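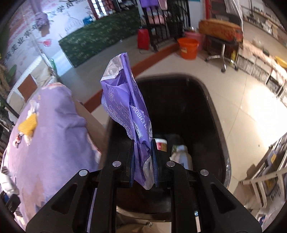

The trash test

Every few months somebody asks me whether a robot can do the chores yet. My answer is to ask which chore, and in whose house.

Take an empty plastic bag. A person picks it up and drops it in the bin without looking. For a machine it is one of the worst objects around. It has no fixed shape. Where you pinch it decides where the rest of it goes. Two flat jaws can close on it well enough, and then the top flops over, or it hangs on the rim, or it clings to the pad when the jaws open. A bottle is easy by comparison. A box is easier still.

I spent part of April at Wanside, where Chaminda Kanagaratnam runs trials on tidying up. His group kept a tally of 1,179 attempts at putting soft packaging into a bin. The arm managed 89 percent of them in the room where it had been trained. In a second room, with a different bin and a patterned cloth on the table, it managed far less, and he did not want the number printed until they had repeated it. Fair enough.

89 percent sounds good until you live with it. If I throw away ten things a day, one of them ends up on the floor, and I am the one who bends down for it. A dishwasher that left one plate in ten dirty would go back to the store.

The people at Medov make a different case. They say a slow machine is fine if it works while you are out. I partly agree. I don't care if it takes 2 minutes to throw away a wrapper. I do care if it throws away a receipt, or a glove, or a bag with something still in it. Telling an empty bag from a full one takes more than a good grip, and it gets less attention than it should.

Shops may see this sooner than homes. The back room of a small store has the same few kinds of wrapping every day and a person nearby to fix mistakes. Drarkano is charging about $329 a month for a bin-and-sweep unit in that setting, and a shop owner can work out whether that pays. A family with bedding on the floor and a chair in the way can't.

So my answer for now is no for the house and maybe for the stockroom. I would change it if someone showed me a month of ordinary trash, in a home the machine had never been in, with every miss counted.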